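# Chapter 4: Living with Pale Walls

I painted my first pale wall in a rented room in Tunemton, and I've been wiping fingerprints off pale walls ever since.
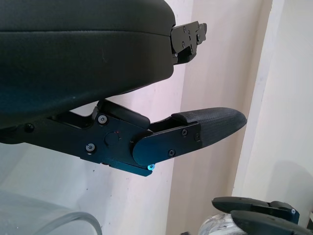 Pongsak Siriwan wrote to me after the last edition to say that I was far too hard on pale paint, that a light wall makes a small room easier to work in, and that I should try sewing on a button in front of a dark green one. Fair enough! I did try it (Tuesday evening, one lamp, black thread) and I gave up and moved to the hallway. So this chapter has been rewritten, and I'm kinder to pale walls than I used to be.

I still think they need some looking after. In Chapter 3 we dealt with floors, where dirt mostly comes off if you sweep often enough. Walls are slower. They pick up a gray smudge by the light switch, a shiny patch where a chair back rubs, a scuff at elbow height in the spot where everybody turns the corner with a bag. You stop seeing these marks after a week or so, and then a visitor leans over to hang up a coat and suddenly you see every one of them.

My own worst case was the stairwell at Prollerstead, where I looked after 42 rooms and one very long wall. I went at it with a scrubbing sponge, full of energy, and by lunchtime I had a clean wall with shiny ovals all over it. The paint was flat, and flat paint doesn't like being rubbed. We had to repaint the lot, and I'm still a bit sore about it.

What I want you to get from this chapter is the order of work: dust first, then a damp cloth, then a drop of dish soap if the mark is still there, and paint only when the rest has failed. We'll also look at how to tell flat paint from satin, how to test a patch behind a door, and how to touch up a scuff so the new bit blends in.

Before you read on, pick a wall you pass every day and stand close to it with the lamp off to one side. Write down each mark you find and how high up it is. Keep the page, you'll need it for the exercise at the end of Section 4.

## Dusting from the Top

Start at the ceiling line with a dry cloth over a soft broom, and work down in strips about as wide as your shoulders.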